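Last updated: April
7 comments · 2 shares

Section 7. Setting Up a Table-Clearing Task

Read this section before you let the Skirnel controller run on its own. It covers light table work only: cups, trays, plates and small objects. For shelf work, see the Grindurier supplement.

What to expect

Clearing a table is still a hard chore for a machine. A person does it while talking and hardly looks down. A two-arm station can do parts of it well, such as picking up one known object from a bare surface. It is much less dependable with stacked cups, thin plates or anything it has not been trained on. Plan to supervise.

Before you start

1. Wipe the table and let it dry.
2. Set out a few light objects. Leave open surface between them for the first runs.
3. Move both arms to the raised position, with the grippers clear of everything on the table.
4. Check that no cable hangs into the path of either arm.

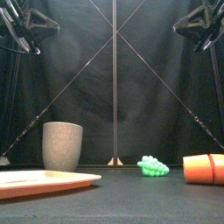 5. Open the Dalo panel and select Table, then Clear.
6. Set the speed to 2. Do not go higher until the task has run cleanly at this setting.
7. Press Start and keep one hand near the stop button.

CAUTION: Do not use glass, knives or hot drinks. The grippers cannot tell a full cup from an empty one.

Note: Toy food is a good choice for early runs – it is light, and a drop does no harm.

If a pick fails

Let the arm return to the raised position by itself. Put the object back by hand only after the panel shows Paused. If the same object fails again, turn it a little and repeat. Cups lying on their sides often need a different grasp from cups standing up, and the controller does not always choose the right one.

Training runs

The Warrier task set ships with 1,000 recorded runs. Rasmus Vītola, who wrote the set, recommends 4,000 before adding new objects. Even then, expect misses. We do not yet advise leaving the station to clear a real dinner table.

To save a run, press Keep before you close the panel. Unsaved runs are deleted when the controller shuts down.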